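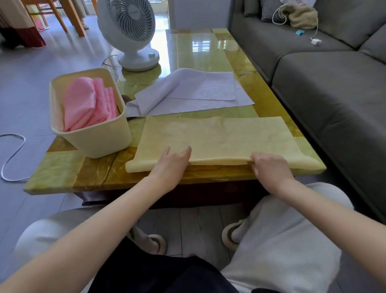 2. Consumo de agua en el lavado de ropa y textiles del hogar

Para esta parte del informe medimos el agua que se gasta en lavar ropa, sábanas, manteles y paños. Los datos los tomaron los alumnos del grupo en sus casas, en el barrio de Ballia, durante el mes de septiembre. Cada familia anotó la lectura del contador antes y después de cada lavado, con los demás grifos cerrados.

2.1 Material y método

- Contador de agua de la vivienda
- Cubo graduado para los lavados a mano
- Hoja de registro (anexo B)
- Termómetro, solo en los lavados a mano

Las lecturas se hicieron siempre antes de las 8 de la tarde. Cuando el contador estaba en un cuarto común del edificio se pidió la llave al administrador. Los lavados en los que alguien abrió un grifo por error se tacharon de la hoja y no entran en los cálculos.

2.2 Resultados

El consumo medio de un lavado a máquina con carga completa fue de 55 litros. En los programas cortos el gasto baja, pero dos familias los ponían dos veces seguidas con la ropa muy sucia y entonces gastaban más que con el programa normal.

En total, las viviendas del estudio usaron 2.753 litros en lavar durante el mes. De esa cantidad, 1.432 litros corresponden a cargas completas y el resto a medias cargas y lavados a mano. Es decir, casi la mitad del agua se fue en lavados que se podían haber juntado.

El lavado a mano dio valores muy distintos de una casa a otra. Depende sobre todo del aclarado: con el grifo abierto se gasta bastante más que aclarando en el cubo. No pudimos sacar una media fiable porque había pocos datos.

2.3 Origen del agua

El agua de Ballia viene del embalse de Skanmont y pasa por la estación de tratamiento de Masson. La profesora Ginette Baudry nos consiguió una visita a la estación. El encargado de turno, Sylvain Hamel, nos explicó que en verano el nivel del embalse baja por dos causas: llueve menos y se evapora más agua de la superficie. También nos dijo que el agua del lavado vuelve por el alcantarillado a la depuradora y de allí al río Pornance.

Los detergentes con fosfatos favorecen el crecimiento de algas en el río. Cuando las algas mueren, las bacterias que las descomponen consumen oxígeno y los peces lo notan. Este punto se desarrolla en el apartado 4.

2.4 Errores posibles

- Algunos contadores solo se leen bien hasta el litro.
- Una cisterna que pierde agua suma litros que no son del lavado.
- Las familias sabían que se estaba midiendo y quizá lavaron menos de lo habitual.

2.5 Propuestas

1. Esperar a tener la carga completa.
2. Aclarar en cubo en los lavados a mano.
3. Guardar el agua del último aclarado para fregar el suelo.
4. Poner la dosis de detergente que indica el envase según la dureza del agua.

3. Consumo de agua en la cocina

En la cocina se usó la misma hoja de registro, con una columna más para el lavavajillas.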